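Prado room notebook, September
Table cover, clips, small items, shelves

9:20. Started on the table before anything else today. The navy cloth is on it and I want to leave that one on for the rest of the month unless somebody has a strong objection.

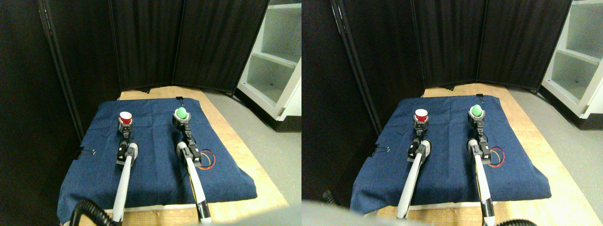 The trouble with the last cover, the gray felt from Morkora, was lint. It came off on everything and stuck to anything with a rubbery surface. Thandeka spent most of a morning going over it with a tape roller and there was as much on the roller at the end as there was at the beginning. It also held a crease from being folded on the shelf and no amount of smoothing got it out. I have rolled it up and put a paper band on it marked DO NOT USE ON TABLE. It would do fine as padding under something heavy.

The navy one is a heavier weave, like jeans cloth. The label that came with it is gone, so I don't know what it is made of. Thandeka thinks it is 100 percent cotton from how it feels. I think there may be something else in it because it doesn't wrinkle as badly as I'd expect. We could do a burn test on a thread from the cut end. Not today.

Notes on laying it:

It doesn't match the table. It comes over the front and hangs there, and leaves the wood showing at the back and on the right. I tried it turned the other way first and that was worse, too much hanging at one side and not enough to hold at the other. I'd rather have the extra at the front than at the back. At the back it gets pulled when the divider is moved.

Clips: black binder clips, one on the left edge and one in the middle of the far edge. I had been using tape (the low-tack kind) at the corners and it lifts by the afternoon. The clips hold. They do make a lump, so keep small items well away from them. I thought about a clip on the front edge as well but it catches sleeves.

Pull the cloth toward you after the far clip is on, then smooth it sideways with the flat of the hand, then put the left clip on. Doing it in the other order leaves a ridge. I did it wrong twice this morning before I worked out what was happening.

10:15. Zuweira asked whether we should hem the raw ends. Yes. She has a machine at home and offered to do it, so it will be off the table for a night at some point. She wants it washed first in case it shrinks. Washing instructions, agreed between us: cold, inside out if that means anything for a flat piece of cloth, by itself, hang to dry. The old tan cover came out of a warm wash 4 inches shorter and that was the end of it.

Also need to know if the dye moves. I wet a white rag and rubbed a patch on the underside for a minute. Faint blue on the rag. Rubbed the same patch again with a clean part of the rag and got less. So it will want at least one wash before anybody puts anything white and damp on it. Nothing damp on it for now, please. Coffee goes on the windowsill or in your hand.

10:50. Colors. This is the part I wanted to write down properly because we keep having the same discussion.

On the gray, the pale items were hard to pick out and the bright ones were fine. On bare wood, the reds and oranges were poor, especially late in the day, and the finish gave a shine in one spot that moved depending on where you stood. On the navy, the small red cup is easy to see from the door. So is the bright green one, the little round piece that Thandeka calls the egg and I call the ball. The white rim on the cup helps too. What doesn't work on navy is anything black or dark blue, and I had to hunt for the dark purple cup with my fingers.

So: navy for the bright set, and keep a light cover for the dark set. We don't have a good light cover. I've asked for a price on a cream one in the same sort of weight, 60 inches wide, from the fabric place in Stollisness. Morkora also does a cream but I don't want another linty one. If it comes from them I'd want a sample first.

11:30. Went through the small items. They had been living together in one big tub and that tub has become a place where things go to be forgotten. Sorted them on the floor on a sheet of cardboard.

Kept: the cups that stack properly, the round pieces, the wooden blocks except the split ones, the spoons, the bean bags that don't leak.

Thrown out: two cups with cracked rims, a bean bag that left beans under the radiator, a lid that fits nothing.

Undecided: the foam fruit. The banana is missing a chunk. Zuweira says keep it, she has a use for a banana with a chunk missing. It has gone in her cubby and is no longer my concern.

Wiped all the plastic ones with warm water and a drop of dish soap, rinsed, dried on a towel. The red cups had a film on them that I think is from tape glue. Soap did nothing to it. Rubbing alcohol on a cloth took it off in a few seconds, and I tested the inside of the base first to see if the color came away. It didn't.

12:40. Lunch. Door left open to air the room, it still smelled of alcohol.

1:30. Shelves. The white unit with the open cubbies is staying against the wall where it is. I had wanted to turn it end-on to make a kind of bay, but then the divider can't open out and there's no good way past on that side. I measured it both ways and gave up.

The cubbies are good for bins and bad for anything loose. Things get pushed to the back and the next person puts something in front. Proposal, which I've started on:

Top row: things used daily. Cups, round pieces, blocks, each in a shallow bin.
Middle: covers, rolled and banded, never folded. Label facing out.
Bottom: heavy or rarely used. The felt goes down there.

Labels on the bins are Lukorov paper tape and marker for now. It peels clean, and I don't want to commit to printed ones until people have lived with the order for a couple of weeks. If you move a bin, move the tape.

The stock sheet is at 2,303 lines and I'd guess a good part of that is the same spoon entered under different names. I'm not fixing it this month. New entries should go in with color first, then what it is, then size, so "red cup small" and never "small red cup," or the sort is useless. I know that reads badly. It sorts well.

2:45. The divider. Black fabric panels, folds up, metal hinges. It does its job behind the table and takes away the clutter on the other side, which used to pull the eye every time. Two problems with it. It wanders if you bump it, and if it's opened too flat it leans. Keep a decent fold in every joint and it stands on its own. I rubbed a bit of wax on one hinge that was squeaking and it stopped, then I did the rest while I had the wax out.

The fabric collects dust and shows it. A damp sponge leaves streaks — found that out on the end panel. Dry brush, top to bottom, then vacuum the floor under it. Thandeka did the panels with a clothes brush while I did the floor and it took less time than looking for the vacuum did. (Vacuum now lives behind the door. Leave it there.)

3:30. Checked the cloth again after the afternoon's use. Both clips holding. Some slack had worked its way toward the front and I pulled it out by hand without taking the clips off. A few white crumbs on it from the blocks, which shed at the corners. Blocks want sanding. Put them in a bag with a note on it and hung the bag on the door handle so I'd have to touch it on the way out.

Zuweira noticed the weave shows marks if you brush it one way and then the other, like a lint trail but it's only the nap. Stroke it all toward the front edge at the end of the day and it looks even again.

Things to do:

Thread burn test, outdoors
Wash and hem navy cloth (Zuweira), after the cream one arrives so the table isn't bare
Sample of cream from Stollisness, ask about the width
Sand blocks
More shallow bins, same depth as the ones on the top row
Find out who has the other box of binder clips, the larger size. The ones in use are fine but I'd like spares
Dark set: pull out and bag until there's a light cover

4:50. Table left made up with the navy on. Bins back in the top row. Sandpaper is in the drawer under the sink, medium and fine, the coarse is finished.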